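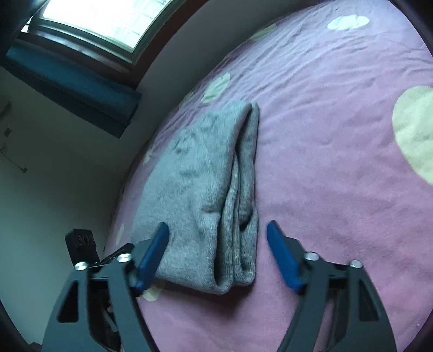
Tuesday, late

Back from Plitport at half past ten. Lost 2-1. I'll put it down while I still remember it properly, as I said I would this season.

The coach left the clubhouse at four and we were stuck behind a tractor most of the way to Skernden. Kathleen Gilmartin had the team sheet and read it out before we reached the roundabout, so everyone had an hour to think about it. I was in at left back again. Gobnait was on the bench, which I didn't expect after Saturday, and she took it quietly. Bláthnaid got the armband with Gráinne still out.

The pitch was longer than ours and had been cut that morning. There was grass all over my boots by the end of the warm-up. Wind straight down it towards the car park. We lost the toss and had it in our faces for the first half.

They scored after 6 minutes. A corner, swung in low, and I was on the near post and let it go past me, thinking Bláthnaid had called. She hadn't. Their number nine put it in from a yard. I said sorry to the keeper and she said forget it, and I mostly did.

After that we were all right. We kept the ball better than we did against Rallis and I got forward twice, once far enough to cross, though it went straight out behind the goal. Half-time came and Donal Mac Suibhne said very little. He wanted the midfield five yards higher and he wanted me to stop passing inside when I'm under pressure. He has a point. I do it without looking.

We equalised on 42 on the second-half clock, or so I thought. Kathleen has it in the book as the 40th minute of the half, so I'll go with hers. Gobnait came on and scored it with nearly her first touch, off the shin and in at the far post. I ran the whole length of the pitch to get to her and had nothing left in my legs afterwards.

Then they got a free kick in the last minute. It was a foul, I was right beside it. It hit the wall, came down in a crowd and one of them poked it over the line. We kicked off again and the referee blew up.

Quiet on the coach. Chips at the garage outside Skernden, eaten standing up. Donal told us we're fifth and that fifth is where we were this time last year. I'd have said we were playing better than that. Gobnait slept against the window with her goal.

Rang Gráinne when I got in. Her ankle is down to its normal size and the physio has her doing calf raises and walking backwards up the ramp at Skerngate. Three more weeks before she can kick a ball. She wanted to know who took the corners and I told her, and she groaned.

My right hamstring is tight, low down near the knee. Not sore when I press it. I'll skip the run tomorrow and go to the pool, then see how it is for training.

To do: new studs, the long ones. Pay Kathleen for the coach. Ask Donal if he'll stay behind and work on clearing with my right foot.

Home to Rallis on Sunday. Bed now.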